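Blog > Clothes and mending > Hats

Last updated 2nd May

I've been sorting out the black bucket hat again. It spent the winter in the bottom of a drawer under two jumpers, so the crown had gone flat on one side and the brim had folded up on itself. It came from a shop in Barnach and it's plain black fabric, nothing special, but it fits me and I don't want to buy another.
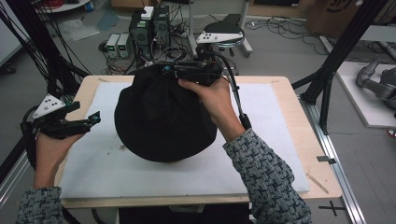 My usual way is to damp it with a plant sprayer and push the crown up from inside with a rolled tea towel. Then I work round the brim with my fingers, a bit at a time, and leave it overnight. So-ying Wei told me to use a pudding basin instead of the towel. I tried that in October and it left a ridge – fine for a bigger head than mine, perhaps.

Ironing is possible but I only do the brim, on low, with a cloth over it. I don't iron near metal eyelets. I did that once with a different hat and got a shiny ring that never came out.

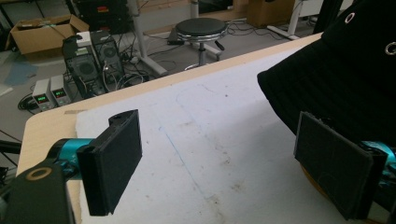
Can you put a cotton bucket hat in the washing machine?

Mine goes in on a cool wash inside a pillowcase, with a slow spin, and it dries on top of a jar. Stiffened brims are better washed by hand.

The green one is next. It needs a new sweatband, and I still haven't found my tape.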